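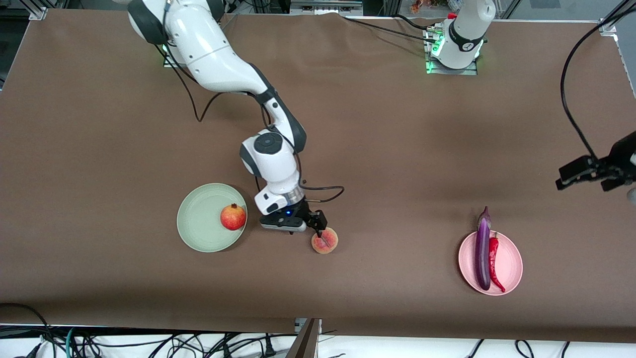
Short Fiction | Games & Players

Kjell Engebretsen had 3,703 points and one lap left on Drarau Pass, and he was grinning so hard his cheeks hurt.

"You're going to hit the wall again," said Sinden from the other end of the couch.

"I am not!"

He loved this part – the long drop past the lighthouse, the kart rattling, the music jumping up a key. Mulder was right behind him with a shell ready. Five hours they'd been at it, and every race still felt like the first one of the summer.

The high score on the board was 4,000, set by somebody called Stevier, and it had been up there since August. Kjell took the shortcut through the barn (what a shortcut!) and the coins came pouring in, 500 of them, ringing like mad.

Mulder fired. Kjell spun twice, bounced off a hay bale and slid backward over the line.

"Does backward count?" he yelled.

The numbers were still adding up. Sinden was already standing on the couch.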